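Equipment Notes: what the second pair of arms will really cost us

Sep 20, 2025

The quote from Ternness for another two-arm table came back in May, and I have been sitting on it ever since. It reads well. Quotes do. The arms are priced per pair, the grippers are "included in the standard package," and there is a friendly paragraph on how quickly a new station pays for itself. I have read that paragraph several times and still can't find the sum it is based on.

What the quote leaves out is everything the arms are bolted to. Rails, base plates, clamps, power, cable, a computer and screen for whoever is running the thing, and floor space we are already short of. On the first station those extras came to 3,627 dollars, and they were paid from three different budget lines, so it took until the end of the year to see them in one place.

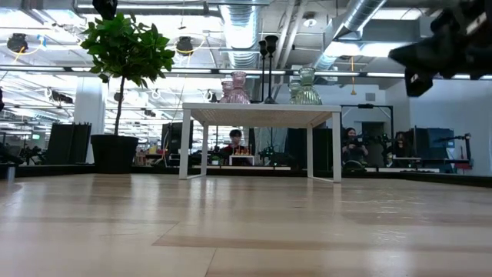
Then there are the props. The current job is tabletop arranging – vases, candle holders, a small table to stand them on – and I had put it down as costing next to nothing. Glass breaks, though, and it has to be replaced with the same shape and color or the earlier work stops matching. I would like a line of 1,000 dollars a year for household goods on each station. If we don't spend it, fine. Last year there was no line at all and people bought things on their own cards.

Mondel also sent a price, lower by 17 percent, with a service contract that starts on the day of shipping. We all know how long a crate can sit by the dock. Kratochvíl will lease instead, which I was ready to like until I saw that the lease doesn't cover gripper fingers. Those are the part that wears. I have asked them to explain and will report back if they do.

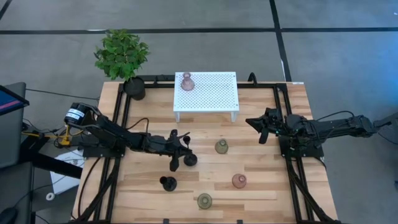
A two-arm table set up for the vase and candlestick work.

My bigger doubt is over whether we need a second table this year. The case for it, as written in the Gredeck plan, is that two stations give twice the output. That assumes twice the staff hours, and the plan has no new hires in it. I would sooner see 5 weeks of honest logs from the table we have, with setup and repair time kept apart from running time, before anyone signs.

If the logs show people waiting for a turn, I'll drop the objection and we can argue over vendors. Until then the Ternness quote stays in the folder. It is good for another month, and they have already extended it once without being asked – which tells me something about the price.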